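Pulldale Auto Group
Managers' Meeting, Minutes
2/11/23, upstairs conference room, Lustalberg Road store

Present: Kumiko Higuchi (chair), Dwayne Oyelaran (used vehicles), Kerttu Koskela (service), Wulan Mandagi (finance office)
Absent: Marjatta Heinonen (parts)
Minutes: W. Mandagi

1. Previous minutes
Approved with one correction. The Oksanen store's body shop hours should read 7:30 to 5:00.

2. Used inventory
Dwayne reported 14 units on the Oksanen lot that have gone past the 60-day mark. Most are mid-size sedans taken in on trade in the fall. He wants to move the better ones to Lustalberg Road, where sedans have been selling faster, and send the rest to auction. Kumiko asked for the list by stock number before anything is moved. Kerttu said two of the sedans still have open recall work and cannot go to the front line until the parts come in.

Dwayne also asked that trade appraisals be entered the same day. Several were entered late last month and the payoff quotes had expired. Agreed. Sales managers at both stores will check the log at closing.

3. Service department
Lift 2 at Lustalberg Road is out of use until the new hydraulic seal is fitted. Kerttu is moving oil changes to the quick lane and booking larger jobs at Oksanen in the meantime. Customers who already have appointments are being called.

Loaner cars were discussed at length. The loaner agreement does not say who pays for fuel if the car comes back under a quarter tank. Wulan will draft a sentence for the form and send it around. Kerttu would like it to apply to shuttle vans lent to fleet customers too. No decision on the vans.
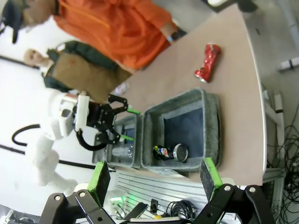
Kerttu has one technician starting EV certification in April and asked for a second place on the course. Kumiko approved it, provided Saturday coverage is arranged first.

4. Finance office
Title work is caught up except for out-of-state trades. The doc fee sign at Oksanen still shows the old wording and needs replacing. Wulan has ordered it.

Koler, the key tracking vendor, has sent a renewal at $705 per month for both stores. Dwayne said the cabinet at Oksanen jams and he would not sign until it is repaired. Kumiko will call the vendor. Tabled.

5. Parts
Marjatta sent a note. The tire count is finished and the differences are being worked through. She asks that special orders over $500 have a deposit before they are placed. Agreed.

6. Other business
The back gate at Lustalberg Road was found unlocked on two mornings. The closing manager is to initial the gate sheet.

Action items
Dwayne: aged unit list to Kumiko
Wulan: loaner fuel wording, Oksanen sign
Kerttu: recall parts dates, Saturday coverage plan
Kumiko: call Koler on cabinet and renewal

Adjourned 10:25 a.m.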